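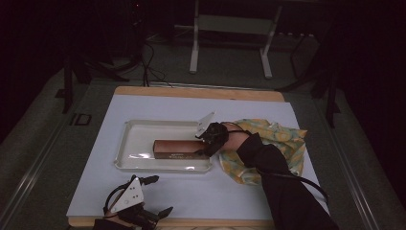 Fig. 1. A brown box in a white tray.

Packaging and Labels, Unit 7: How much air are we shipping?

Okay, picking up where we left off. Last time I promised we'd talk about box sizes, and I got sidetracked by tape (sorry, I could talk about tape all day). So get out your sizing worksheets from Unit 6, you'll want them next to you.

The big word for this unit is void. Void is the space in a box that your product doesn't fill. You pay for it when you buy the box, you pay for it again when you stuff paper into it, and most carriers will charge you for it a third time through what they call dimensional weight. That's a price based on how big the box is, when the size works out "heavier" than the scale says. A pillow is the classic case!

The math is easy. Length times width times height gives you the inside volume of the box. Do the same for the product, subtract, and you've got your void. Divide the void by the box volume and you've got the void share, and that's the number I want on your homework. Please use inside measurements for the box. Every year half of you use the outside ones and then wonder why the product won't go in.

Let's do one together. Say the inside of the box holds 2000 cubic centimeters and the product takes up 1049. The void is 951, so the void share is just under 48 percent. Is that bad? For a ceramic mug, no, I'd want the padding. For a paperback, yes, it's silly, and the book will slide around and get its corners crushed.

Brenda Figueroa asked in the morning section whether a snug box is always better. Good question, and no. Fragile things need a cushion on every side, including the bottom, and people forget the bottom constantly. Start with the product, add the cushion, and then go looking for a box. If you pick the box first you end up designing around whatever was on the shelf.

A word on labels before we stop. Put the address label on the largest flat face, and don't let it wrap over an edge or a seam -- a barcode bent around a corner is a barcode that may not scan. Old labels come off or get covered completely. Crossing them out with a marker isn't enough.

For next time:

Read the Aravena chapter on corrugated board, the first half only. Skip the section on glue.

Find 2 boxes at home, measure them inside and out, and work out the void share for whatever came in them. If you've thrown out the contents, borrow a box from a neighbor.

Joaquín Arancibia and Rocío Cisternas, you're presenting first in November, so come see me about your topic. My office hours start at 3:30, same room as before.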